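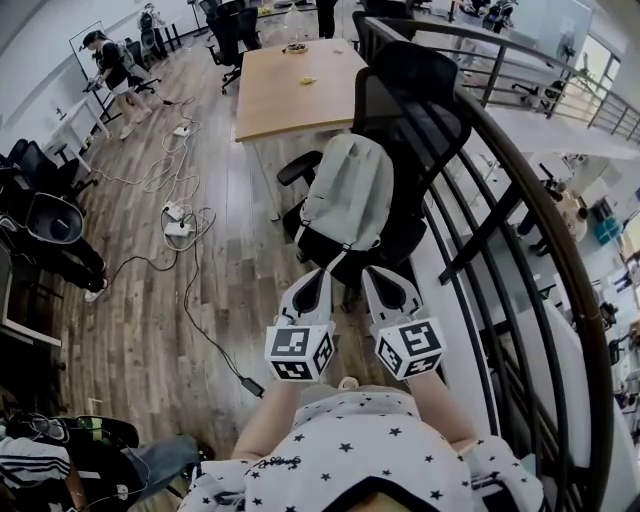
Svenja Fankhauser

Readers of these pages have asked on several occasions for the housekeeping rules we apply when people work with hand-held grippers in a shared office. The Corkley guidance was revised in November and now stands at version 18. What follows is my own commentary on it, and should not be read as a substitute for the document itself, which every operator is required to sign.

The guidance begins with floors. Section 1 provides that power cords shall be routed along walls or beneath furniture wherever a route exists, and that any cord crossing a walkway shall be covered. Three white power strips and their cords lie across the wood-grain floor between the table and the operator, with a black adapter just to the left of the grippers. Under the revised wording, an arrangement of this kind is to be corrected before a session commences. Operators watch their hands and the object they are handling. They do not watch their feet, and a rule that depends upon their doing so is a poor rule.

Section 2 concerns the markers. Each gripper is mounted on a cube carrying black-and-white square patterns, and the position of the hand is recovered from those patterns afterwards. Faces must be wiped with a dry cloth at the start of each shift. Sleeves are to be kept clear of the cubes. A scuffed or lifting marker is grounds for withdrawing the unit, and the decision rests with the operator alone. Of the 764 recordings I reviewed for the revision, 32 were set aside on account of a marker that could not be read for part of the task. I had expected worse.

Section 3 was the subject of the longest correspondence. It addresses soft goods, among them backpacks, jackets and folded cloth. Our colleagues at Clovavum favoured a fixed table position for all such items. Samir, writing on behalf of the Grisier office, argued that a bag standing on an office chair is a perfectly ordinary thing and ought to be recorded as such. His view prevailed, with two conditions. A chair on castors must be checked for movement before the bag is approached, and loose straps must be noted in the session log, whether or not the operator intends to touch them.

Section 4 deals with elevated areas. Where work is carried out on a mezzanine, the operator shall remain on the inner side of the railing at all times, and no object shall be handled above or through the balusters. Persons are commonly seated at desks on the floor below. I would have preferred a stated minimum distance from the railing, and I have asked that the matter be considered again.

Section 5, on bystanders, is unchanged. Anyone present on the level where recording takes place is to be told of it beforehand and may ask to be excluded.

Comments on clause 3.2 may be sent to me until Thursday. Kindly quote reference 321 in the subject line, as correspondence without it is filed elsewhere and may take considerably longer to reach my desk.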